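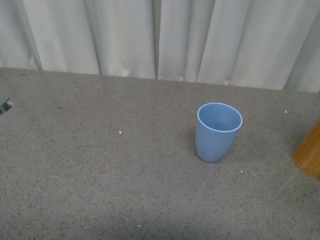

My mortgage payment went up again and it's supposed to be a fixed rate, so what did I sign, one reader wanted to know after the last batch of household money tips. Fair question. Got a few more in the same vein. So this batch is all escrow and home paperwork, stuff you can do at the kitchen table in an evening.

Quick and messy, I have a deadline. Updated May 9, 2023.

## Fixed rate, payment moved anyway

The rate is fixed. The loan part of the payment is fixed. The escrow part isn't. That's your property tax and homeowners insurance, collected monthly by the servicer and paid out when the bills land. Tax goes up, insurance goes up, payment goes up.

- Find the escrow analysis. Usually a few pages, comes once a year, looks like junk mail. Mine came in January and sat under a seed catalog for weeks.
- Two numbers matter. The *shortage* (what you're behind) and the *new monthly amount* (what they think next year costs).
- Check the tax figure against the county website. Takes a minute. Type in your address, look at the actual bill.
- Check the insurance figure against your own declarations page. Not the quote, the dec page.

If either one is wrong, call. Servicers do get it wrong. Ours had the tax at $3000 when the county bill was $2348. Sent them the bill, asked for a new analysis, got one. Keep asking if the first person says it can't be done till next year.

## Pay the shortage at once or spread it

Most servicers let you pick. No interest on it either way at ours, so I spread it. But some people hate having it hang over them, pay it and be done.

Either way the payment won't drop all the way back to the old number. People pay the shortage and then get mad. The shortage is last year. The new monthly amount is next year. Seperate things.

## The loan got sold

Happens a lot. Ours went from Allevent to Otesix, two letters, one from each. What to do:

1. Wait till you have both letters. One letter only, call the *old* company on the number from an old statement. Don't call the number in the new letter.
2. Turn off autopay at the old one, after the last payment it's due.
3. Set up autopay at the new one. It doesn't carry over, don't assume.
4. Screenshot the balance and the escrow balance at the old site before your login dies.
5. Call your insurance agent and have the mortgagee clause changed. Easy to forget. The renewal bill goes to the old lender, gets lost, policy lapses, and the new lender buys you a very expensive one.
6. Check the county site after the next tax due date to see it's paid.

There's a grace period for payments sent to the old servicer by mistake. Read the letter for how long and don't lean on it.

## Insurance renewal

Don't wait for the bill. With escrow you never pay it yourself so you never look at it, and that's how it creeps.

- Put a note on the calendar 30 days before renewal.
- Get other quotes with the *same* deductible and the same dwelling coverage. Otherwise you're comparing nothing.
- Ask what the wind/hail deductible is. Often a percentage, often of the whole dwelling amount. Do the math in dollars, write it on the page.
- New roof? New water heater? Tell them. They don't know.
- If you switch and the servicer already paid the old company, the refund check may come to you. Put it back in escrow! I spent one once – shortage the next year, obviously.

## Property tax exemptions

Look these up on the county site, not on a site that wants a fee. A homestead exemption is free to file in every place I've lived. Also look for senior, veteran and disability ones, and whether you have to re-file or it just rolls over.

Letters offering to file for you for a fee, official looking seal and all: recycling.

Appeals. Worth doing if the assesor has the square footage wrong or thinks you have a finished basement. Less worth it if you just think the number's high. The window is short, date is on the notice. Bring comparable sales, print them out.

## Paying extra on principal

Couple of people asked. Fine thing to do if the credit cards are gone and there's some cash put by.

- Mark it *principal only*. Every time, unless the website has a box for it that sticks.
- Look at the next statement. Did it go to principal, or did they call it next month's payment early?
- Skip the companies that charge to set up biweekly payments. Divide one payment by twelve, add that to each month. Same idea, no fee.

## Dropping PMI

Separate from all the above but same folder. If you put less than 20 percent down on a conventional loan you're probly paying it. Ask in writing to have it removed once the balance gets down to 80 percent of the original value. It should drop by itself a bit later, but why wait. FHA loans have different rules, look yours up.

## What to keep

One folder. Paper or scanned, I do both. I use a Stitusura accordion file, any of them work.

- Closing disclosure and the note. Forever.
- Escrow analysis, last six.
- Dec page, current and the one before.
- Tax bills with proof of payment.
- Year-end interest statement, goes with taxes.
- Receipts for improvements. Not repairs so much. Roof, windows, additions – these can matter when you sell.

Scan names: year first, then what it is. `2023 escrow analysis`. Then they sort themselves. I tried the Qaisi app for this and went back to plain folders, too many taps.

## Calls

Write down date, time, who you talked to, any reference number. On the analysis itself, top corner, so it's with the thing it's about. Ask for the answer in a secure message too. Early morning seems to be the shortest hold.

Bring your loan number and the last statement to the table before you dial, they always ask for the payment amount to the penny.

Next batch is closing costs and what's worth haggling over. Still need to dig out my own sheet for that one.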